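Forum > Vie pratique > Lunettes et vue > Premiers verres progressifs, vous vous y êtes faits ?

kuden_12
Bonjour à toutes et à tous,
Me voilà avec mes premiers progressifs depuis 4 jours, et je vous avoue que je suis un peu perdue. Pour lire au lit, rien à redire, c'est un vrai bonheur de retrouver mes romans. Mais dès que je descends l'escalier de l'immeuble, les marches se mettent à onduler et je m'accroche à la rampe comme ma grand-mère ! L'opticien me dit de patienter. Combien de temps avez-vous mis, vous ?
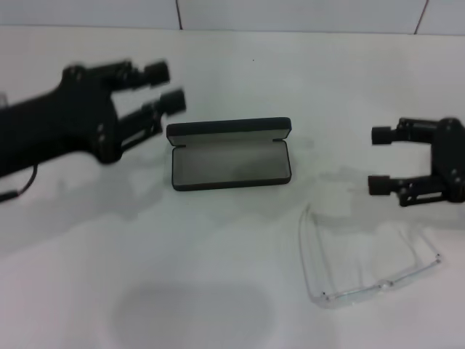
J'ajoute que je travaille sur écran toute la journée et que je lève le menton sans arrêt pour trouver la bonne zone. Le soir, j'ai la nuque en compote.

Fusley
Bienvenue au club, kuden ! Pour moi, 13 jours, et puis un matin je n'y ai plus pensé. Il faut les garder du lever au coucher et surtout ne pas reprendre les anciennes « juste pour conduire » – c'est ce que j'ai fait au début et j'ai tout recommencé à zéro.

Okelberg
Je ne suis pas tout à fait d'accord, Fusley, avec toute l'amitié que j'ai pour toi. Patienter, je veux bien, mais des marches qui ondulent à ce point, ça peut aussi venir d'un centrage mal pris. J'ai attendu jusqu'en février, bien sagement, pour m'entendre dire que les verres étaient montés trop bas. À ta place j'y retournerais tout de suite, et je demanderais qu'on reprenne les mesures avec la monture sur le nez.

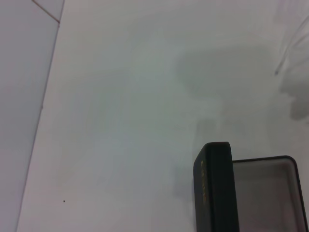
Section Lunettes et vue – animée par Thaddäus Kälin

Et pour l'écran, pense à une seconde paire, en verres de proximité. C'est une dépense, je sais bien, mais ma nuque m'a remercié.

Fusley
Une seconde paire au bout de 4 jours, tout de même ! Laisse-lui le temps de s'habituer à la première. Baisser un peu l'écran, ça ne coûte rien.

Gökçe
Vous avez raison tous les deux, je crois. Kuden, appelle ton opticien, un contrôle du centrage se fait souvent sans frais, et en attendant baisse l'écran. Bon courage, et donne-nous des nouvelles !

kuden_12
Merci, vous êtes adorables. Écran baissé, rendez-vous pris, je vous raconterai.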